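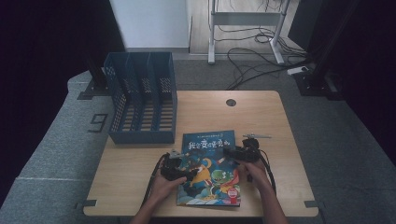 Bücher einsortieren mit Handgreifern: meine Tipps fürs Vormachen

Seit November zeige ich bei Kilix in Plellitz einem Roboter, wie man aufräumt. Ich mache ihm das mit zwei Greifern in den Händen vor, immer wieder, und er soll es sich daraus abschauen. Klingt nach Kinderspiel, aber am ersten Tag habe ich ein dünnes Bilderbuch bestimmt zehnmal fallen lassen! Inzwischen klappt es ganz gut, und weil mich ständig jemand fragt, schreibe ich mal auf, was mir geholfen hat.

Flach liegende Bücher kriegt man mit zwei Backen kaum von oben zu fassen. Ich schiebe das Buch mit links ein Stück über die Tischkante, greife dann rechts von der Seite und lasse erst los, wenn es wirklich sitzt. Wer lieber auf der Tischmitte bleibt: eine Kante leicht anheben, kurz warten, zweiten Greifer drunter. Geht auch, braucht bloß Geduld.

Langsam machen, aber nicht stehen bleiben. Ich habe anfangs vor jedem Griff gezögert, und genau dieses Zögern hatte der Roboter später auch drauf (peinlich, wenn der Chef zuschaut). Lieber eine ruhige, durchgehende Bewegung, auch wenn sie nicht schön aussieht.

Beim Ordner mit den Fächern stelle ich das Buch immer mit dem Rücken nach unten ein und kippe es erst über der Öffnung senkrecht. Zu früh gekippt, und es rutscht durch. Hochglanzeinbände sind besonders fies, da drücke ich etwas fester zu.

Die Kabel! Vor dem Start einmal beide Arme ganz ausstrecken und schauen, ob irgendwo was zieht. Ich führe sie außen an den Unterarmen vorbei nach unten, dann fegen sie mir nichts vom Tisch.

Den Startplatz ruhig wechseln. Mal liegt das Buch gerade, mal schräg, mal weiter links. Hòa Âu hat mir geraten, es vor jeder Runde einfach blind hinzulegen, und das mache ich bis heute so.

Misslungene Durchgänge markiere ich sofort, abends weiß ich nämlich nicht mehr, welcher es war. Und nach 100 Durchgängen gibt es Pause, sonst werden die Handgelenke sauer. Mein Zähler steht gerade bei 2868.

Wie reinigt ihr eigentlich eure Greiferbacken? Ich nehme ein feuchtes Mikrofasertuch, bin aber für Vorschläge offen. Schreibt es gern in die Kommentare.

27.12.2021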